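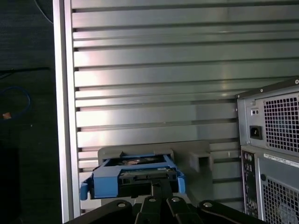

Blue drive caddy and the grey mount.

Home | Archive | Workshop | Contact

18/08/2018, by Rhys Ellery

The old tower I use for backups, known on the network as Brunach, had 54 GB free at the start of the week. I decided to swap the data drive before it filled.

The caddy is plastic and the side rails flex a little. Seat the drive square before pushing it home. If one rail rides high, the connector end will not line up, and forcing it will crack the tab. I broke one in May on Flaltby, the other tower. 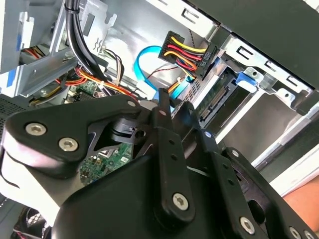 Cabling takes longer than the drive does. The SATA lead is bright blue, so it is easy to trace. The power wires are stiffer and want to spring back over the drive area. I route them first, then the data lead, and leave slack in both.

Copying started after lunch and ran for 138 minutes. I compared checksums on the largest folders and found no mismatches. Drive temperature has not been logged yet. The old disk goes on the shelf with a dated label until the next full backup is done.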